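Speaker notes: "Drying small things indoors"
Thursday, May 31, 2018
Speaker: Eleni Atanasov
Evening series on running a household in a small apartment, Londska community hall

Slide 1. Title
Say good evening, say who I am. Mention that Lumturie Zupan is taking the second half on ironing and folding, so hold the ironing questions for her. Handouts are on the chairs by the door.

Slide 2. Why small things
Sheets and shirts get all the attention in laundry advice. Most of the time I spend at the rack goes to socks, underwear and washcloths. They slide off bars, they bunch up, and they take up room that a shirt could use. Ask for a show of hands: who dries socks over a radiator? Give them a moment. It was most of the room in April.

Slide 3. What people use
Go quickly. Folding floor rack, line over the tub, back of a chair, radiator. Each one works for something. A floor rack is good for towels and poor for socks, which end up folded double over a bar and stay damp in the fold. Chair backs are fine for one sweater and that is all.

Slide 4. The clip hanger
Main part of the talk, so slow down. One hook at the top, a plastic body, clips underneath. It goes up on any pole or rail that will take the hook. Socks hang straight down and the air gets to both sides. When you need the space back, the hanger goes in the closet.

Slides 5 and 6. Leave these up while I talk

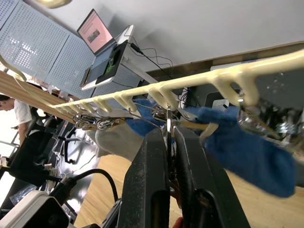
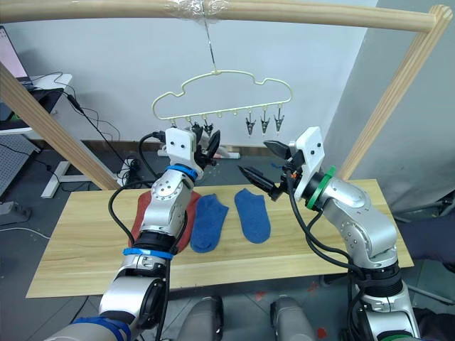 Start with how to clip. I clip socks at the cuff. Elif Naz Kurtuluş clips hers at the toe so the clip doesn't stretch the elastic, and we have argued over it for years. Both ways dry. If the cuffs are already loose, go with the toe. Put the clip on the very edge, with as little fabric in the jaws as will hold.

Fuzzy socks. They hold more water than they look like they do. Squeeze them out in a towel before hanging and leave an empty clip between one and the next. Give them overnight at least. Check the toe, it is the last part to dry.

Keep pairs next to each other. You do the matching once, while hanging, and then they come off the clips ready to put away.

Balance. A hanger on a single hook tips toward the heavy side and everything slides together. Fill from the middle outward, one left, one right. Hang the heavy pieces close to the center.

Slide 7. Metal or plastic clips
Metal grips better and lasts longer, but look for rust where the wire bends. A rusty clip leaves an orange mark that is hard to get out of anything light. Throw that clip away. Plastic clips get brittle if the hanger lives in a sunny window. Pass the two spare clips around and get them back.

Slide 8. Where to hang it
Away from the wall, a hand's width or more. Near a window you can open, or a fan on low. A tension rod across a doorway is enough for a load of socks. Test the rod with your hand first. Osvaldo Conceição asked last time about hooks on a shower rail: fine if the rail is screwed in, risky if it is only wedged.

Slide 9. Lay it out first
Before hanging, put everything flat on a table. Sort by size, shake each piece once, pull the heels straight. Reds and other strong colors go in their own spot, away from pale things, while they are wet. It takes a couple of minutes and the hanging goes faster.

Slide 10. Questions
Likely ones:
Does it work for baby clothes? Yes, clip at the hem.
Gloves? One clip per glove, fingers down.
Wool? Dry it flat, no clips.
What about bras? Clip at the center piece, never by a strap.

If there is time, do the towel squeeze again with the gray towel from my bag. Break for 6 minutes, then Lumturie. Remind people that the chairs get stacked by the kitchen door at the end.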